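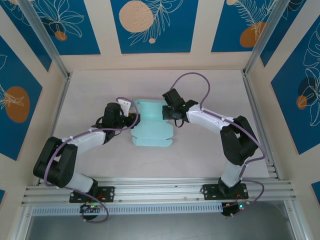

So, Faltschachteln. Ich hatte versprochen, dass ich mal was dazu schreibe, wie man aus einem flachen Zuschnitt eine ordentliche Schachtel kriegt. Wird länger, hab Kaffee, los.

1/ Zuschnitt = das flache, gestanzte Ding. Noch keine Schachtel. Wird hier zu Hause ständig verwechselt, dann heißt es »bring mal die Kartons mit« und ich steh mit einem Stapel Pappe in der Tür.

2/ Bestellt hab ich diesmal bei Plostholm. 692 Stück. Ja, krumme Zahl, war ein Restposten. Kamen plan auf Palette, oben eine Lage Packpapier, unten leider keine. Die untersten haben Druckstellen. Nehm ich für Muster.

3/ Wichtigster Punkt gleich vorweg: Rillen vorbrechen. Alle. Jede Linie einmal nach innen knicken, dann wieder auf. Erst danach falten. Wer das auslässt kriegt Bäuche in die Seitenwände und der Deckel steht hoch.

4/ Vorbrechen über die Tischkante geht, wird aber schlampig. Besser flach liegen lassen und die Lasche gegen ein Lineal hochziehen. Stahl, kein Plastik. Meins ist von 2007 und hat schon ganz andere Sachen überlebt.

5/ Laufrichtung!! Die Pappe bricht längs zur Faser sauber und quer dazu franst sie. Bei guten Stanzern liegen die langen Rillen richtig. Bei billigen würfeln die das glaub ich aus.

6/ Test dafür: Reststück nehmen, in beide Richtungen leicht biegen. Wo es weniger Widerstand gibt, da läuft die Faser entlang. Dauert zwei Sekunden.

7/ Reihenfolge, wie ich sie mache: Seitenwände hoch. Kleine Ecklaschen nach innen. Vorderwand hoch und drüberschlagen. Zapfen in die Schlitze. Deckel ganz zum Schluss.

8/ Deckel zuerst ist der Klassiker unter den Fehlern. Dann arbeitet man die ganze Zeit gegen die Klappe an und reißt irgendwann die Rille ein. Hab ich jahrelang so gemacht, fragt nicht.

9/ Kurze Pause, Paketbote.

10/ Weiter. Eingekerbte Laschen. Die Kerbe muss hörbar einrasten, so ein leises Klack. Wenn kein Klack, sitzt sie schief und geht unterwegs auf. Nicht mit Gewalt, lieber nochmal raus und neu ansetzen.

11/ Frage kam eben rein: Kleben ja oder nein? Bei Steckböden nein. Wenn der Inhalt schwer ist einen Streifen Papierklebeband unten drüber und gut. Heißkleber bitte garnicht, der trägt auf und dann steht die Schachtel wackelig.

12/ Zweite Frage, von Tuncay Değirmenci: warum nicht gleich fertige Kartons kaufen. Platz, Tuncay. Flach passt mir der ganze Stapel unters Regal. Aufgebaut müsst ich in den Flur ziehen.

13/ Lagern: liegend, nie hochkant. Hochkant wellen die sich, vor allem im Juni wenn es schwül wird. Oben ein Brett drauf. Trocken, klar, aber auch nicht direkt neben die Heizung – da werden sie spröde und platzen in der Rille.

14/ Farbe: bei farbiger Pappe sieht man an der Bruchkante manchmal den hellen Kern. Hellblau ist da gnädig, dunkelblau eine Katastrophe. Hatte mal eine Ladung in fast schwarz von Benítez, jede Kante weiß gesprenkelt. Hübsch im Katalog.

15/ Wen das stört, der kann mit einem Buntstift in der passenden Farbe drübergehen. Kein Filzstift, der zieht rein und macht Flecken. Chih-ming Fung macht das mit Wachskreide und einem Wattestäbchen, sieht super aus, die Geduld hab ich nicht.

16/ Saubere Hände. Klingt blöd. Aber glatte Pappe nimmt jeden Fingerabdruck, besonders nach Handcreme. Ich wasch mir die Hände und trockne sie richtig ab, Handschuhe rutschen mir zu sehr.

17/ Unterlage genauso. Glatt, hell, nix drauf. Ein Krümel unter dem Zuschnitt und beim Andrücken habt ihr eine Delle drin, die geht nie wieder raus.

18/ Falzbein: lohnt sich. Kostet wenig, hält ewig. Nach dem Vorbrechen einmal die Rille nachfahren, mit der flachen Seite. Mit der Spitze kratzt man nur. Wenn die Pappe anfängt zu glänzen, war es zu viel Druck. Blatt Papier dazwischen hilft.

19/ Tempo. Am Anfang bin ich jede Schachtel einzeln komplett durchgegangen. Viel zu langsam. Jetzt erst einen Schwung vorbrechen, dann einen Schwung Seitenwände, dann stecken. Immer im Stapel von 5, mehr rutscht mir weg.

20/ Was rein kommt: bei mir Seife und Karten, beides leicht. Für Gläser würd ich die dünne Pappe nicht nehmen, da braucht ihr Welle. Dundine hat welche mit Welle, die lassen sich aber schlechter falten und die Zapfen sind eng. Etwas drücken.

21/ Nachtrag zu 7, weil grad gefragt wurde: die Ecklaschen müssen HINTER die Vorderwand, nicht davor. Wenn innen eine Ecke rausguckt, nochmal auf und neu.

22/ Und wenn eine Rille doch reißt – von innen ein Streifen dünnes Papierband, glattstreichen, fertig. Für den Versand reichts. Verschenken würd ich die nicht mehr.

23/ Ausschuss nicht wegwerfen. Ich schneid daraus Trennstege oder Anhänger. Die großen Flächen geben auch prima Einlegeböden, mit einem Millimeter Luft an jeder Seite, sonst klemmts.

24/ Etiketten immer auf den flachen Zuschnitt, vor dem Falten! Danach gibt die Wand nach und das Ding klebt schief. Vorher mit Bleistift ganz dünn anzeichnen wo der Deckel hinkommt, sonst steht der Text auf dem Kopf. Zweimal passiert, beide Male gleich der halbe Stapel.

25/ Den Zuschnitt von Pindmont probier ich nächsten Monat, der soll ohne Ecklaschen auskommen. Bin skeptisch. Schreib dann hier drunter wie er sich falten lässt.

26/ Muss los, Post macht um sechs zu. Fragen gern drunter, antworte heut abend.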